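Tracking hand-held grippers with marker cubes in Trekaron

Trekaron estimates the pose of each hand-held gripper from a rigid cube of square markers fixed behind the fingers. This page covers configuration and checking of the cube tracker. It assumes the head camera intrinsics are already calibrated and that both grippers appear as devices in the session file.

1. Assign the marker IDs

Every face of every cube needs its own ID. If the left and right cubes share an ID, the solver will swap hands without warning when the shared face is the only one in view. Open cubes.conf and list the faces under left and right. Enter the printed edge length of the marker in millimetres, measured across the black border with callipers. Do not use the nominal size from the print file, as most printers scale slightly.

2. Register the cube to the fingertips

The tracker reports the cube centre. Planning needs the point midway between the fingertips. Close the jaw on the pin of the registration block and run

trk register --hand left --samples 80

Rotate the gripper slowly about the pin while samples are collected, keeping at least one face towards the camera. Repeat for the right hand. The residual should be under 2 mm. A higher value usually means a loose cube or a wrong edge length.

3. Set the face selection rule

With one face visible, a planar pose has two solutions, and the estimate may flip between them when the face is nearly square to the camera. Set

min_faces = 2
fallback = predict
max_gap = 24

The tracker then solves from all visible corners together when two or more faces are found. Otherwise it carries the last good pose forward for up to 24 frames, after which the hand is marked as lost. Zakhar Karpenko's patch for the Colidville build adds fallback = nearest, which keeps whichever single-face solution lies closer to the prediction. It works well for slow motion and badly for wrist flicks.

4. Adjust exposure

Blur removes more detections than distance does. Fix the exposure and turn off automatic gain. In the Valtevdale room we lower exposure until white marker cells no longer bleed into the black ones, then raise gain to compensate. Check this again in June, when the light is much stronger.

5. Check a recording

Run trk replay with --overlay and step through the places where the log reports a lost hand. The Nazarenko viewer will also open these files, but it ignores the registration offset and draws the cube centre only.

Occlusion by the held object is the last thing to test. Rigid parts are predictable, whereas fabric can fold back over a face and hide some of its corners. Record a short take with a cloth in one gripper and the other jaw left open, as with the crumpled blue cloth bunched above the right-hand jaw, and compare the detection counts for both cubes. If the loaded hand drops out more often, grip the fabric nearer its edge and record the take again before changing any thresholds. 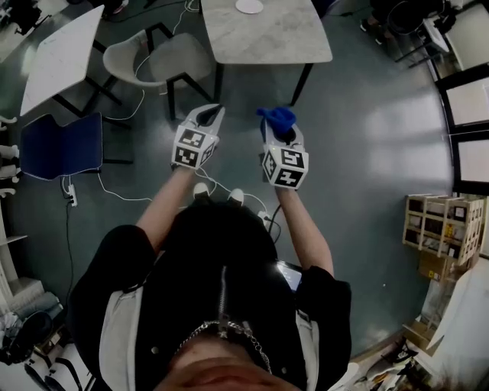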